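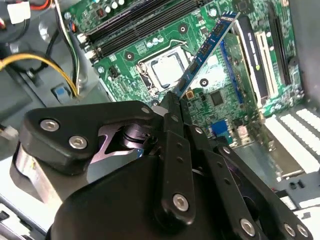
Figure 4.1 A memory module above the motherboard of a desktop computer, with the processor and two memory slots in view.

Chapter 4
Fitting and Replacing Memory

Memory is among the parts most often changed in a desktop computer during its working life. The work is short, but it calls for a steady hand and a clear order of steps. Learners following the Nedcombe Certificate in Computer Maintenance are expected to complete it unaided by the end of Unit 17.

By the end of this chapter you should be able to:
identify the memory slots on a motherboard;
handle a module by its edges and check it for damage;
seat a module fully and confirm that the computer recognises it.

4.1 Preparing the machine

Shut the computer down, switch it off at the wall and remove the mains lead. Lay the tower on its side on a clear, firm surface and take off the side panel, so that the motherboard faces upwards. Keep the panel screws in a labelled tray. Put on a wrist strap before touching any part inside the case.
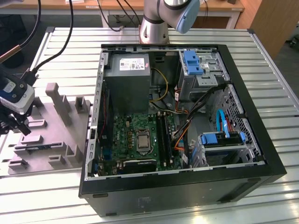
Find the power supply first and follow its cables towards the motherboard. Cables that lie across the memory slots should be eased to one side and left connected. Drive cables are easily pulled loose at this stage and should be checked again before the panel goes back on. The slots themselves are long and narrow, and on many boards they stand close to the processor. The processor, its bracket and its locking lever are not disturbed in this task.

4.2 Choosing the module

A module must match the board in type as well as in size. Each type has a notch at a set point along its contact edge, and a module of the wrong type will not enter the slot. Consult the board's manual before ordering. The workshop record used in this course, the Leckie sheet, has a space for the type, capacity and speed of every module removed or fitted; a blank copy is given on page 21. Complete the first part of the sheet before going on to Section 4.3.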